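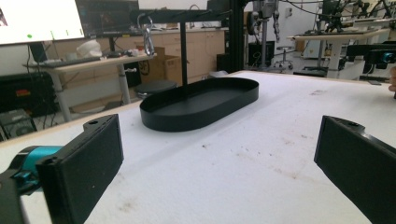 The hook goes on the rack, says the planner

September 9, 2023

I have spent most of the winter teaching software where a hook is. I am aware that toddlers manage this before lunch.

The task is small enough to explain at a barbecue, which I have tried, with mixed results. There's a little stand with a bar and a black tray for a base. There's a silver clip. The clip belongs on the bar, or on the table, depending on which way round you run the episode. Our policy gets the wrist views plus one from up high, and it's supposed to work out the rest.

We keep the recordings in Clekero, our in-house episode store, and it now holds 3,582 of them for this task. Of those, 854 were unusable until a fortnight ago. The wrist cameras and the pose tracker were stamping their data from two different clocks, and the gap wandered by up to 40 milliseconds over a session. On a slow reach you'd never pick it. On the last centimetre, where the clip has to meet a bar not much thicker than itself, the policy learned to close its fingers on a very convincing patch of air.

I blamed the network first, naturally. Then the learning rate. Then I rewrote the loss (twice), and got a nicer curve and the same fistful of nothing. The culprit was a resampling step in Lusora, our replay tool, that rounded timestamps to the nearest frame and kept quiet about it. I wrote that step. The commit message says "tidy up".

The fix is dull. Lusora now keeps the raw stamps, estimates the offset from a sharp wrist wiggle at the start of each episode, and interpolates poses to match the images. If it can't find the wiggle it throws an error and sulks, as it should have done from the beginning.
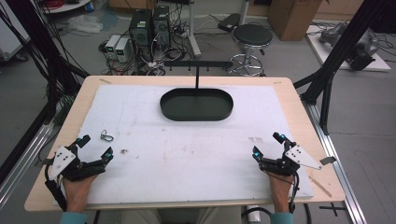 Both grippers on, clip on the foam to the left of the stand.

Perception still has its moods. The segmentation model adores dark things on white foam, so it's very fond of the tray, and also very fond of the gripper fingers, and it doesn't always see why those should be separate categories. Shiny things it treats as rumours. I've added a mask for the fingers computed from the joint angles – cheap, a bit ugly, does the job – and the clip detections have settled down a good deal. Smudges on the foam still get the odd vote.

Next is Nistor, the planner, which has opinions about approach angles and no tolerance for a bar with pegs on it. At the moment it offers 4 candidate grasps and ranks the daftest one first. I'm fairly sure that's a sign error. I'm also fairly sure whose.

If you're on the Lusora branch from June, pull before you replay anything, and re-export whatever you've already cached.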